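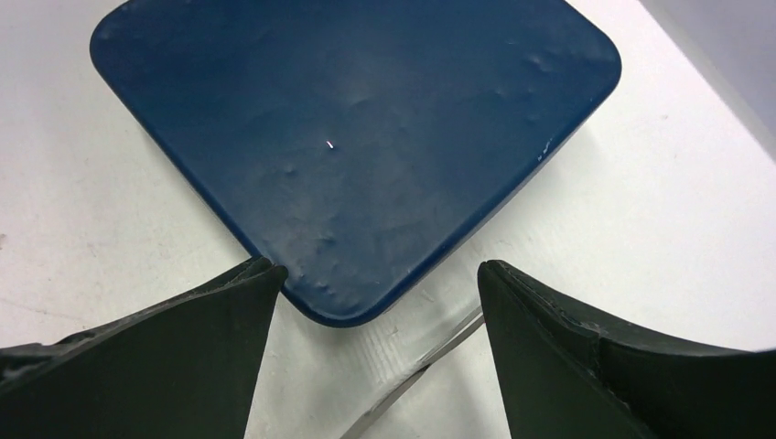 October, late morning

Glaze notes, round two of the Faltow blue. I've been fighting with this one for most of the month and I finally have something to write down besides complaints!

Batch 119 went in on the middle shelf yesterday, with the Matik clay body under it (the smooth one, not the groggy stuff we use for planters). Held at the top for 18 minutes, then let the kiln drop by itself. I opened it this morning way too early, coffee in one hand, and the color is so much closer. Deep and a bit moody, and it doesn't go purple over the rims like the last lot did. I'm really happy with it.

Less happy with the pinholes. I count 2 mugs I'd sell and a whole row I wouldn't. My guess is the bisque was too quick, because the Jomance white did the same thing on that load and it never pinholes. So next time I'm slowing the bisque way down and leaving the glaze recipe alone. I always want to change everything at once and then I can't tell what fixed it.

Other stuff - the sieve on the small bucket has a tear near the rim, so please use the other one until I get to the supply store. I tried patching it and made it worse.

Arthur (the old kiln, for anyone new) took more than 1316 minutes to cool enough to open, which is slow even for Arthur. The lid brick on the left is crumbling again and I swept a fair amount of grit off the top shelf. Vacuum before you load, please, or it ends up in everybody's bowls.

Still to do: test tiles of the blue over the iron slip, thick and thin. Kiln wash on the half shelves. Order cobalt before we run out again.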